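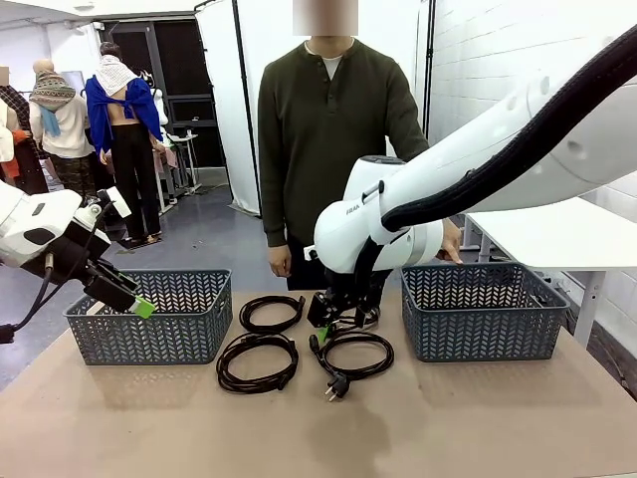
The Bridano Base Atlas is a desktop reference for anyone who follows military basing and the politics that grow up around it, and we've been itching to show off the new edition. It comes as one spiral-bound volume plus a searchable copy on a small drive, and between them you get 400 pages on how host countries and visiting forces strike their deals, argue over them, and (quite often) reopen them years later. The drive plugs straight into a laptop, and the book is slim enough to sit in a desk tray with room left for your clippings.

What's inside

The heart of the Atlas is a set of 21 country chapters. Each one opens with a plain account of the agreement in force: who signed it, how long it runs, who pays for what, and which courts handle a crime committed off base. Then comes our favorite part, the local story. National governments sign these agreements, but it's the town council that hears about the noise at two in the morning, the mayor who has to find a new route for the school bus, and the fishing co-op that wants to know when the firing range will be closed. We've tried hard to give those people as many pages as the ministries get!

After the country chapters there are five longer essays. They cover:

Cost sharing, and why two governments can read the same budget and come up with different totals
Environmental cleanup after a site is handed back
Local referendums, including what happens when the result isn't binding
Aircraft noise rules and how they're measured
Land leases, with a long section on private owners who refuse to renew

Maps

There are 16 fold-out maps, drawn fresh by the Nerov studio. The old edition used one scale for everything, and readers told us (kindly, but often) that the small islands were impossible to make out. Now every map has its own scale, printed in both miles and kilometers, with flight paths in one color and land under lease in another. They fold back flat along the crease they came with. Our proof copy has been opened and closed all summer and the folds are still crisp.

The searchable copy

Everything in the book is on the drive, along with the full index and the source list. You can search by country, by treaty article or by topic, and save a search to come back to. It runs in an ordinary web browser with no connection needed, which teachers in older buildings have been asking us for since the first edition. Text can be copied out with the page number attached, so footnotes are a breeze.

Who uses it

Mostly reporters, graduate students and legislative staff, plus a good number of reading groups. The Durumgate evening seminar worked through the whole chapter on status-of-forces agreements last November and sent back a wonderful stack of corrections, nearly all of which are in this edition. Keep them coming!

Details

Edition: second
Binding: spiral, with heavy card covers
Maps: fold-out, bound at the back
Drive: USB-A, with a USB-C adapter in the same sleeve
Language: English, with place names also given in local spelling
Index: by country, treaty and subject
Publisher: Bridano, in the Tymoshchuk Policy Reference series

Updates

Agreements change, so owners of this edition can download correction sheets in a size that tucks into the pocket inside the back cover. The first sheet covers the cost-sharing tables and two changed place names.

Page last updated Sunday, September 21, 2025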